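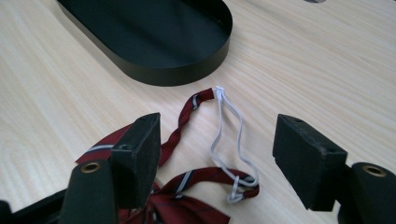
4. Where things come to rest: landing places in the rented home

When we began visiting households in Runwood, we had meant to write about storage in the usual sense – closets, cupboards, the boxes under the bed that people apologize for before they have even opened the door. It was Sarahí Huerta who noticed, after the first few evenings of reading over our notes together, that the people we spoke with had rather little to say about closets and a great deal to say about the places where things get put down for a while. Keys, scarves, the mail, a watch, a half-finished roll of tape. We came to call these "landing places," borrowing the phrase from one of our older participants, who used it for the end of her kitchen counter and said it with real fondness.

Of the 61 households in the study, 30 were in the Sindbridge buildings, where the apartments were built without an entry hall of any kind. You open the front door and you are in the living room, coat still on, bag still on your shoulder. We had expected these homes to have fewer landing places than the others, and we were wrong about that. What they had was landing places farther from the door, and more argument over them. A tenant in one of the corner units told us that she and her brother had settled on a small table by the window after a whole winter of leaving things on the stove (which, she was quick to add, was never on at the time).

Nearly everyone drew a line between things that hang and things that lie flat, and they drew it in different spots. Scarves and neckties were the hard cases. Some people felt strongly that a scarf belongs over a bar or a hook and looks neglected anywhere else. Others were happy to let it slide down onto whatever was underneath and deal with it in the morning. The small tabletop stands sold for jewelry and accessories, with a bar above and a tray below, seem to us to take both habits into account, and we were pleased by how often people spoke of theirs as a kind of peace treaty.

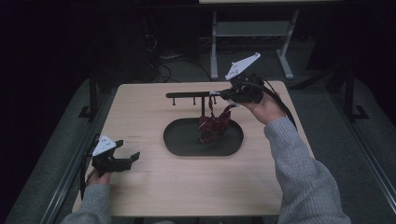 Figure 4. A tabletop stand with a bar and an oval tray, with a dark red cloth hung over the bar.

Cường Sầm's earlier interviews in Bastura had suggested that the tray tends to fill up first, and that the bar stays tidy for longer. Our own visits bear this out, though we would put it a little more gently. People clear a bar when they need what is on it. A tray can be lived with for a very long time, and several participants found things at the bottom of theirs, while we sat there drinking their coffee, that they had given up looking for. One man turned up a spare key to an apartment he had moved out of in August of the previous year, and he was so delighted that the interview had to wait while he called his mother.

We asked each household how long something could stay in a landing place before it began to feel like clutter. The most common answer was around 5 days, but it depended a good deal on whose thing it was. People were patient with their own belongings and much less so with a roommate's. Mrs. Phùng, who has shared a home with her two daughters since they were small, put it to us this way: "My scarf is resting. Theirs is in the way." She laughed when she said it, and so did the daughter at the other end of the couch, but the scarf in question had been there since before the holidays, and it was still there when we came back for the second visit. We take up the matter of ownership and patience again in the next section, where the shared kitchens are discussed.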